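Comparing Two Grippers for Desktop PC Disassembly
Project report, Clesorberg group

3. Test setup

Our task was to find out which gripper is better suited to taking parts out of old desktop computers. We compared the Quansah, which has long linked fingers, with the Drokitz, a plain parallel gripper. Each one made 90 approaches to the same 4 targets inside the case. 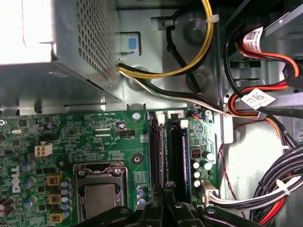

Figure 3: Wrist camera view of the Dell motherboard, with the gripper fingers at the bottom.

The wrist camera was useful for lining up with the memory slots. Glare from bare metal was a problem, and we lowered the exposure twice before the Sunday runs.

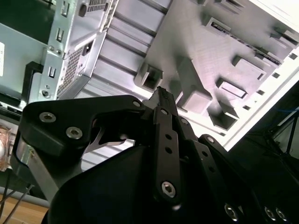 Contact with the sheet metal was harder to judge. The controller stops the arm when the force reading passes a set limit, but thin panels bend before that happens — we had to lower the limit for both grippers.

The second camera is fixed and covers the whole table. We used it to check the arm position after each run.

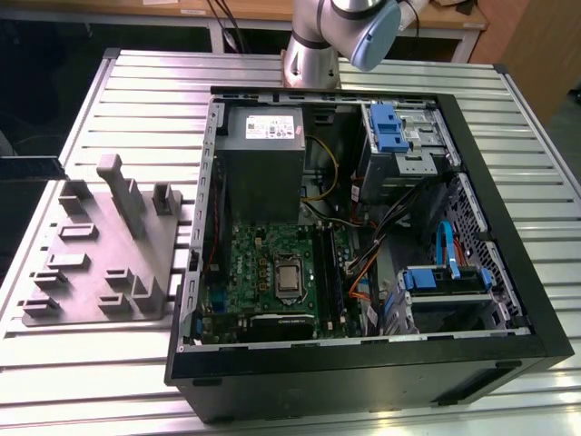

Figure 4: Worktable with the open tower, the arm behind it and the gray fixture plate at left.

Of the 180 approaches, 134 ended within tolerance.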